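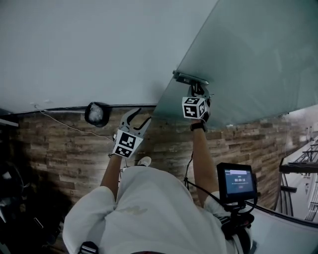
A large frosted glass panel, held by its lower edge.

Skovlow tightens marking rules for frosted glass indoors

The city of Skovlow will require a permanent safety mark on all translucent glass installed inside rental and commercial buildings, under a code change that takes effect in December.

The rule covers frosted, etched and film-covered panels used in interior partitions, bathroom enclosures, sliding doors and transoms. Clear glass is already covered by the existing section of the city building code. Translucent glass was left out when that section was written, and inspectors have treated it in different ways ever since.

Under the new text, each panel must carry a mark that identifies the glass as tempered or laminated and names the maker. The mark must be etched, fired or sandblasted into the surface and must stay readable once the panel is in its frame. Stickers will no longer be accepted, including the removable labels that many suppliers place on the protective film.

The change follows a survey by the city's building department, which checked 1,621 interior panels in 82 buildings. The department's report says the most common fault was a missing mark. In many cases the mark had probably been present when the panel left the shop but was either covered by the frame or lost when the panel was cut down to fit an older opening. Tempered glass cannot be cut after heat treatment, so a panel that has been trimmed on site is by definition not tempered.

"We had panels that everyone in the building believed were safety glass," said Mireille Besson, who led the survey. "The paperwork said so. The panel itself gave us nothing to check against."

Frosting makes the question harder to settle by eye. Clear tempered glass often shows a faint pattern under polarized light, and inspectors use this as a quick field check. An acid-etched or sandblasted surface scatters the light and hides most of the pattern. Applied film can do the same. The report notes that two of the testing methods commonly used on clear glass gave unclear results on etched panels and recommends that neither be used alone.

Thickness limits stay mostly as they were. The minimum for a framed panel held on all sides remains 6 millimeters. Panels held on fewer sides will have to be sized from a load table attached to the code, with the rough side of the glass taken into account. Sandblasting removes a thin layer of material and leaves small surface flaws, which lowers the bending strength of ordinary annealed glass. The table applies a reduction factor to blasted annealed panels and a smaller one to acid-etched panels. Film has no effect on the factor, although the film itself must be rated if it is used to hold broken pieces in place.

Deep carving is treated separately. Any panel with carved areas will need a signed calculation from an engineer, based on the thinnest point of the glass.

Suppliers had mixed views during the comment period. Kellavance, a glass processor that supplies partitions to office contractors, supported the permanent mark but asked for a longer lead time on custom sizes. Its production manager, Killian Mallet, said the mark adds little to the cost of a standard panel. The difficulty is with orders already in the shop – once a tempered panel has been through the furnace, the mark can be added only by light surface etching, and each piece has to be handled again.

The city agreed to accept laser or acid marking on finished panels, provided the process does not go deeper than the limit given by the maker. It did not extend the start date.

Boyer, which makes framing systems, objected to the visibility requirement. Its written comment said that many slim frames have a deep bottom channel and that a corner mark placed in the usual position would sit below the sight line. The final text now allows the mark to be placed at any corner, or along any edge, as long as it can be read without removing a bead or gasket. A mark on the rough face of the glass is allowed if it has enough contrast to be read by hand lamp.

Existing panels are not affected until they are moved, replaced or included in work that needs a permit. A landlord who takes out a partition for painting and puts the same panel back in the same frame does not need to upgrade it. Moving that panel to another opening, even within the same unit, counts as a new installation.

Mawar Raju, who spoke for a group of small property owners, said the line between repair and relocation should have been clearer. Sliding doors are the main concern. A door that is rehung on a new track in the same opening is treated as existing under the final text, but one that is turned around so that the rough face points the other way is not addressed. The building department said it will cover this case in a guidance note.

Tenants will be able to ask for the inspection record of any translucent panel in their unit. Records must list the location of the panel, the type of glass, the thickness, the surface treatment and the position of the mark. Owners may keep them on paper or in electronic form. There is no set format, but the department plans to publish a blank sheet.

Dulce Xolalpa, the department's plan reviewer for interior work, said applicants should start to show mark positions on drawings now. Permit applications filed before the start date will be reviewed under the old section, even if the glass is installed later – unless the applicant changes the glass type or panel size after filing. In that case the new section applies to the changed panels only.

Fire-rated glass, mirrors and glass block are outside the scope of the change. Furniture and display cases are also excluded, except where a case forms part of a wall between two rooms.

The load table and the full text of the section are available at the permit counter.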